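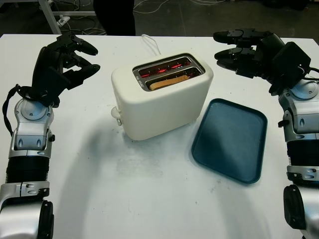
By the Breakfast Corner editor, Dimham Kitchen Notes

Welcome to the March gallery! I've been on a toast kick lately, so this page is all about the cream toaster. I tried 2 other toasters before this one and kept coming back to the rounded, boxy kind – they just look friendly on a white table.

One slice in the front slot, elements glowing orange. I love that color first thing in the morning (mine starts at 6, sadly).

The tray on the right is dark teal with a raised rim, so crumbs don't wander off all over the table. I found mine at Entwistle for next to nothing and now I want one for every room – tea, mail, keys, you name it!

Next month I'm doing butter dishes. I have 33 saved in a folder already and I really need to narrow it down, so send me your favorites.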